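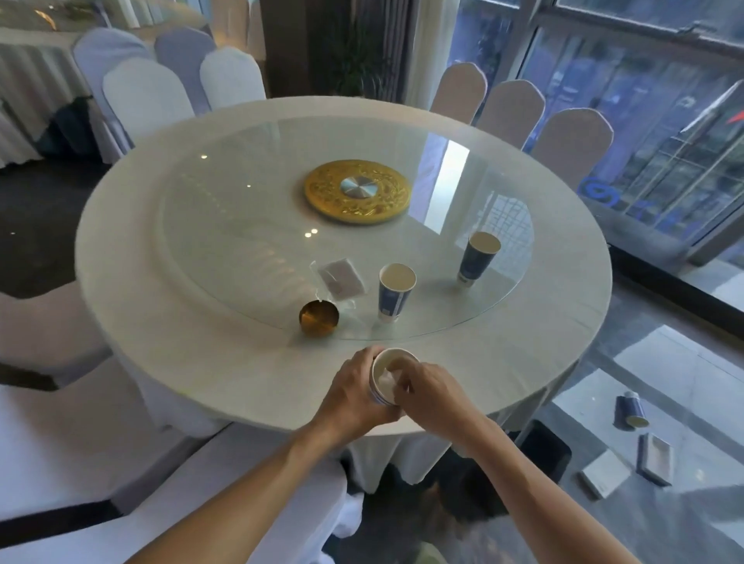

Limpieza de un vaso de papel con un pañuelo, en una mesa de banquete con plato giratorio de cristal.

Preguntas frecuentes sobre compra y presupuesto de equipos para sala

Dirigido a hoteles, restaurantes y salones de banquetes que estudian incorporar robots de recogida de mesas. Actualizado el 13/01/2025.

¿Qué equipos vende Inumitz?
Dos líneas. Resham es un carro autónomo con bandejas que lleva material entre la sala y el office. Delgate es una base móvil con dos brazos que retira vasos, envoltorios y platillos de la mesa. Se pueden comprar por separado. El carro no coge objetos por sí mismo; alguien tiene que cargarlo, sea una persona o un Delgate.

¿Por dónde empiezo a calcular?
Por las tareas. Antes de pedir precio, anote durante una semana qué se hace en cada mesa cuando se van los comensales: retirar vasos, tirar envoltorios, secar, recoger lo que ha caído al suelo, colocar las sillas. Apunte los minutos de cada cosa. Con esa hoja, Lucie Perron, de presupuestos, puede decirle qué parte cubre la máquina y qué parte seguirá siendo manual. Sin ella solo podemos enviarle la tarifa general.

¿Qué tareas de mesa siguen siendo manuales?
Las que piden las dos manos dentro o alrededor de un objeto blando. Un vaso de papel cede si se aprieta, y pasar un pañuelo por la pared interior obliga a sujetarlo por fuera con la fuerza justa. Delgate retira vasos de papel, pero no los seca ni los limpia por dentro. Tampoco abre envases de plástico ni recoge trozos pequeños de envoltorio transparente, que sus sensores no siempre distinguen sobre cristal.

¿Funciona en mesas redondas con plato giratorio?
Sí, con dos condiciones. El plato debe poder bloquearse o tener un giro duro, y el centro de la mesa tiene que quedar dentro del alcance del brazo. Si no llega, el equipo trabaja solo la mitad cercana y luego rodea la mesa, lo que alarga el tiempo por servicio. Díganos el diámetro de la mesa y el del plato al pedir la oferta.

¿Los reflejos dan problemas?
Pueden darlos. El cristal con un ventanal al lado o con focos en el techo produce puntos brillantes, y las piezas metálicas pulidas también. El kit de filtros polarizados se presupuesta aparte. Recomendamos decidirlo después de la visita técnica y a la hora real del servicio. Una visita a las ocho de la tarde en noviembre no sirve para un salón que da almuerzos en verano.

¿Cuánto espacio necesita entre mesas?
El pasillo se mide con las sillas ocupadas y con las sillas retiradas, porque la diferencia suele ser grande. Las fundas de tela que llegan hasta el suelo y los manteles largos deben quedar recogidos o a 40 mm del pavimento para que no se enganchen en las ruedas. El paso de moqueta a baldosa no requiere obra si no hay resalte. Los bolsos debajo de las mesas detienen el equipo hasta que alguien los aparta.

¿Cuánto cuesta?
Delgate se ofrece en compra o en alquiler con mantenimiento, siempre con presupuesto cerrado. El carro Resham básico, con cargador, cuesta 2693 euros sin IVA. No incluye transporte, puesta en marcha ni bandejas adicionales.

¿Qué partidas se suelen olvidar?
La toma eléctrica del punto de carga, si no hay una libre en el office. Las horas del personal durante la formación. Las pinzas de recambio: las almohadillas se gastan antes con vajilla húmeda. El seguro, que conviene consultar con su corredor antes de firmar. Y la conexión de red en la sala, que en edificios antiguos es a veces la partida más cara.

¿A partir de qué tamaño compensa?
Depende del turno y del coste de personal. Por debajo de 200 cubiertos al día solemos aconsejar empezar con el carro y dejar los brazos para una segunda fase.

¿Se puede probar antes?
Sí. La prueba se hace en su sala, con su vajilla y sus manteles. Eduardo Fonseca coordina las fechas. El importe se descuenta si hay pedido posterior. Pedimos que participe alguien que recoja mesas a diario, además de quien firma la compra.

¿Quién instala y repara?
La instalación y las averías las lleva Tichý, nuestro servicio técnico. El contrato estándar incluye 2 revisiones al año. Las piezas de desgaste van aparte.

¿Qué datos debo enviar para recibir una oferta?
Plano de la sala con cotas, fotos de una mesa montada y de la misma mesa al terminar un servicio, tipo de suelo, número de turnos y lista de lo que hay que retirar, con material y tamaño. Si usa vasos de papel, indique el modelo y mándenos unos cuantos por correo; Tatiana Štěpánek los prueba con las pinzas y adjunta el resultado a la oferta.

¿Cuánto tiempo es válida la oferta?
Hasta el final del trimestre en que se emite. Pasada esa fecha hay que pedir una nueva, aunque no haya cambiado la configuración.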